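Storno Home & Kitchen
Home | Kitchen | Storage | Cleaning | Help | Basket (0)

Sponge caddies and metal scrubbers: frequently asked questions
By the Storno help desk
Tuesday, July 2, 2019
9 comments | 158 shares

These are the questions we are asked most often about sink caddies, scouring pads and keeping both off the worktop. If yours isn't covered, leave a comment at the bottom or use the form on the Help page.

What is a sponge caddy for?

It holds the things you wash up with, so they aren't left lying in the bowl or in a puddle at the back of the tap. Most people keep one sponge and one scrubber in theirs. Some add a small brush, but check the width first.

Which sort should I buy, a tray or a hanging one?

A tray caddy stands on the worktop or draining board and can be moved when you need the space. A hanging one hooks over a tap or sticks to the side of the sink. Hanging ones save room but the suckers need wetting and pressing back on every so often, and they don't grip well on textured sinks. If you rent, or have a stone sink, get a tray.

Does the tray need holes?

Yes. A scouring pad sitting in a solid tray stays wet underneath and starts to smell. Holes let the water out and let some air in from below. Small holes are fine as long as they aren't clogged with soap.

Where does the water go?

Straight on to whatever is under the caddy. On a draining board this doesn't matter. On a wooden worktop or a table, put a saucer or a folded cloth underneath and empty or change it daily. The Prins drip mat fits under most of the caddies we sell. It is stock number 797.

Can I stand a caddy on bare wood?

For a short while, yes, if it is dry. We wouldn't leave a wet one there overnight. Water marks on pale wood show up as grey or dark rings and oiled surfaces are no safer than varnished ones if the oil is old. Lift the caddy now and then and wipe under it.

Does the scrubber go in flat or on its side?

Either. A crumpled mesh scrubber has plenty of gaps and will drain whichever way it lands. A flat sponge does better on its edge, leaning against the handle or the back of the tray. Squeeze both before you put them away.
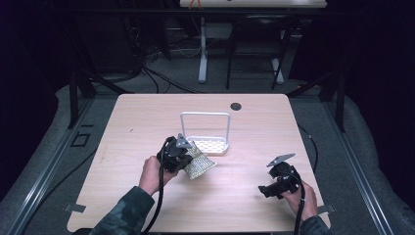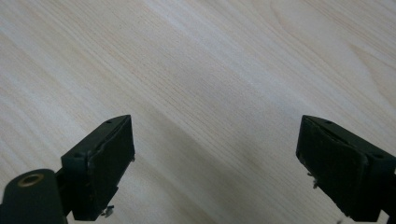
First picture: white caddy with a perforated tray, and a metallic mesh scrubber in front. Second picture: pale wood tabletop.

What can I use a metal scrubber on?

Stainless steel pans, oven racks, uncoated baking trays and the inside of a casserole if it is bare metal. Keep it away from non-stick, enamel, glass hob tops, plastic and anything with a printed pattern. It will scratch wood too, so don't use it to get a mark off a table.

Can I use one on cast iron?

Only if you intend to season the pan again. For ordinary cleaning use hot water and a stiff brush.

How do I stop it rusting?

Buy stainless steel or copper and it mostly won't. Steel wool is a different product and does rust, usually within a few days of first use. Whichever you have, rinse it well, shake it out and don't leave it in the washing-up bowl.

How do I get food out of the mesh?

Hold it under a running tap and pull it open gently with your fingers. Rice and egg are the worst. If they have dried on, soak the scrubber in hot water with a little washing-up liquid and try again. Wear gloves if the strands have started to break.

When should I throw it away?

When bits of metal come off in the sink, or when it has gone flat and won't spring back. Keep a lookout for loose strands on plates. A kitchen sponge wears out much sooner than a metal scrubber, so there's no need to replace them together.

How do I clean the caddy itself?

Take everything out and wash it in hot soapy water once a week. An old toothbrush is the easiest way to clear the holes. In hard water areas you will get a chalky film on the tray, and white vinegar left on for ten minutes shifts most of it. Rinse it off properly afterwards.

Can it go in the dishwasher?

The Mirnusell caddies can, on the top rack. The Zatari ones can't, as the coating may lift at the corners. For other makes, look at the label or wash by hand to be safe.

The coating on mine has chipped. Is it still all right to use?

It will hold a sponge as well as it did before, but the bare patch may rust and leave orange marks on the worktop. Keep it on the draining board from now on. If it chipped within 2 months of buying it from us, send us a photo and we will replace it.

Do you sell spare trays?

Not at present. We hope to have them in stock by November.

Share | Print | 9 comments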